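Last updated: June
3 min read

# Fistance mugs: read this before you train on it

Hi! I'm Siham Boutros and I look after the Fistance mug recordings, two arms sorting and moving mugs on a mat. It's a decent little set (1,754 episodes at the last export), but a chunk of it has a fault in it and I'd much rather you heard it from me than found it in your loss curves.

So, the fault. On 106 episodes the right gripper carries on closing after it's been told to stop. You get a nice approach, a nice grasp, and then the finger width creeps down for almost 10 frames while the commanded value sits perfectly flat. Imad Nassar spotted it when a handle snapped on him – no injuries, just bits of china and some swearing – and we stopped recording that afternoon to go back through the logs.

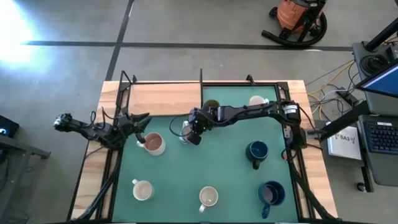 *Both arms at work over the mug mat.*

The cause was dull: a cable to the right wrist with a worn connector, so stop messages got dropped when the arm was stretched well out to the left. We swapped the cable and put a force limit in the driver as well (should've been there from the start, my fault entirely). I haven't seen the creep in anything recorded after that, but do shout if you have!

What's in the folder:

- `episodes/` – everything, faulty ones included
- `bad_grip.txt` – IDs to skip
- `maybe.txt` – another 52 I can't make my mind up about

The loader doesn't skip anything by default. Pass `--skip bad_grip.txt` or you'll get the lot. The left arm's data is fine in all of them, so if you only need that side, crack on.

If you run these back on real arms, keep your hands off the mat and the stop button within reach. Replays of the bad episodes will squeeze too hard on your kit as well, if you replay measured widths.

4 comments · 11 shares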